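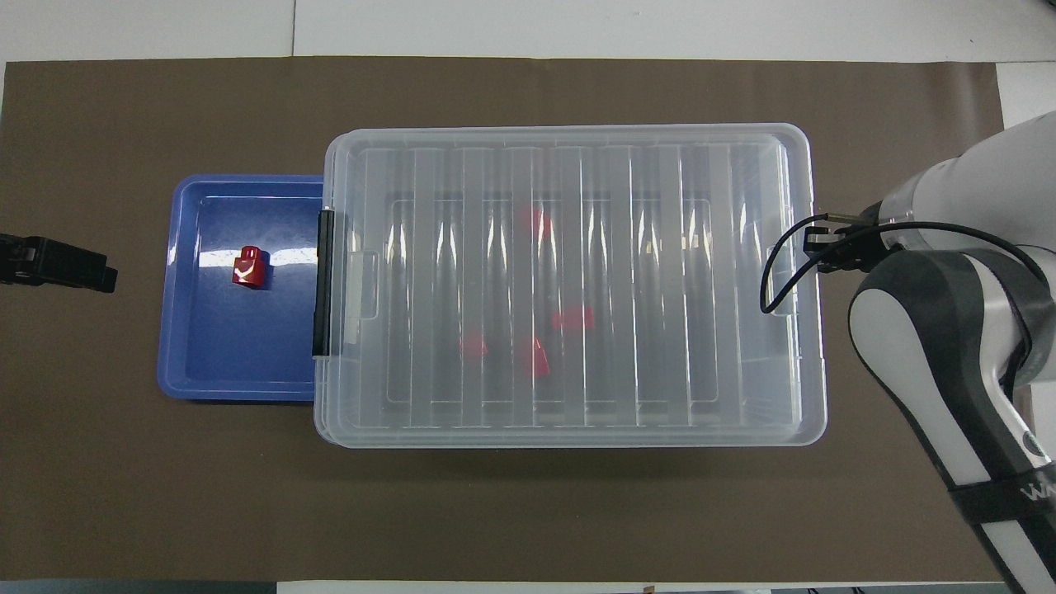
Fig. 1. Brown mat, blue tray and lidded clear box, with one red block in the tray.

Clumstead Evening Courses
Keeping House in Small Spaces
Handout 4: Trays, Boxes and Lids

Welcome back, everybody, and thank you for the lovely pile of homework from last time. I did read all of it, including the long account of the airing cupboard, which I enjoyed very much and which I shall come back to when we do linen. This handout goes with the session on small loose things: blocks, buttons, pegs, batteries, curtain hooks, the odd pieces of games that have parted company with their boards. It is rather longer than the last one, so do put the kettle on.

1. Why we begin with a surface

Before you sort anything, give yourself a proper place to do it. A mat on a table is quite enough. I like a plain one with no pattern, in a colour that is different from the table and different from most of what you are sorting, and brown does very well. Small things show up on it, they don't skid about as they do on a bare white top, and when you have finished you can lift the whole thing by its edges and tip the crumbs and fluff into the bin. (Old wrapping paper, turned plain side up, will do the same job for an evening if you haven't got a mat.)

Leave some table showing if you can. Several of you wrote that you ran out of elbow room halfway through and ended up putting things on the floor, and once things are on the floor they tend to stay there until somebody treads on them.

2. The tray and the box

We use two containers throughout this part of the course, and they have quite different jobs.

The tray is shallow and open. It is for things you are still thinking about. You can see straight into it, you can get your fingers round whatever is inside, and a slightly raised rim is all you need to stop a block from wandering off. A strong colour is a help here. The red block in Fig. 1 could hardly be missed against all that blue, and if you have ever hunted for a beige button in a beige dish you will know why I go on about it.

The box is deeper and has a lid that clips. It is for things you have finished thinking about. Clear plastic is my preference for anything that lives on a shelf, as you can get a fair idea of the contents without taking it down, though do remember that ribs in a lid will break up the view a bit. From above you see stripes of light as much as you see what's underneath. If the box is going to be kept low down and looked at from the top, write a label and put it on the lid as well as on the end.

Keep the two close together while you work. Side by side and touching is fine, and if the edge of the tray slides a little way under the edge of the box, so much the better, there is then no gap for a small thing to drop through.

3. Lids and latches

I had meant to give this a couple of lines and it has grown, as these things do.

A latch on the short side of a box is easy to reach on a table and rather a nuisance on a tight shelf, where the short sides are often pressed up against the neighbours. Before you buy, think about which way the box will be facing when it is put away. Allow yourself enough room for a thumb at each end.

When you close a clipped lid, press the lid down all the way round first and then do the latches. People tend to do it the other way about, one latch and then a good shove, and the far corner never quite sits down. Run a finger along the raised edge. You will feel at once if a corner is proud.

A dark latch on a clear box is a small kindness to tired eyes. On my own boxes, which came from Hodholm and are clear all over, clips included, I have put a dab of nail varnish on each one so that I can find it by lamplight.

Please don't stack anything heavy on a ribbed lid. The ribs do stiffen it, but a lid that has bowed will not clip properly again, and I have two at home that are now only good for standing flowerpots on.

4. How to work through a muddle

Set out the mat, the tray and the box. Close the box to begin with, even if it is the one you intend to fill. I know this seems a fuss. The reason is that an open box invites you to drop things in before you have decided about them, and then you have simply moved the muddle.

Put one thing, or one small handful, in the tray. Ask where you last used it and where you would look for it next. If both answers are the same room, that is where it belongs. If it is a piece of something larger, a block from a set, say, it waits in the tray until you have found its fellows or found that it hasn't any.

Open the box only when the tray holds a group that makes sense together. Move the group across, close the lid, do both clips, and start again with an empty tray.

Stop after 40 minutes. I am quite firm about this. After that most of us begin to make poor decisions, and the things we put in boxes at the end of a long evening are the ones we can't find in April.

5. A word about toy blocks

So many of you asked about these that they get their own paragraph. The chunky sort with steps or notches don't pack flat, and a box that looks generous in the shop will fill up sooner than you expect. Don't try to fit them together like a puzzle. Children will undo it in a moment, and the pleasure of a box of blocks is partly the rummaging. Fill the box to a little under the rim, so that the lid goes on without persuasion, and let the rest go in a second box.

Glossy ones wipe clean with a damp cloth. Dry them before they go in, particularly round the steps, as a closed box doesn't let much air through and they can come out smelling of pond.

6. What to bring next time

A tray or shallow dish, any colour you like so long as it is plain
One lidded box, empty, with a working clip
A mat, or a large sheet of plain paper
A bag of small loose things from home, no bigger than a loaf
A pencil and some sticky labels

If you would rather not buy a box, there are 40 in the cupboard which you may borrow for the evening. Please return them with their own lids. The Zolard ones and the Hodholm ones look alike across a room and will very nearly fit each other, and that has caused some strong words in the past.

7. For your notebook

Choose one drawer at home, a small one, and sort it using the mat, tray and box as above. Write down what was left in the tray at the end and why you could not place it. A page is plenty. I am much more interested in the leftovers than in the tidy part, so don't feel you must present me with a triumph.

Those of you who finish early might like to try the same thing with a kitchen drawer, where the answers are usually harder, and where we shall be going in Handout 5.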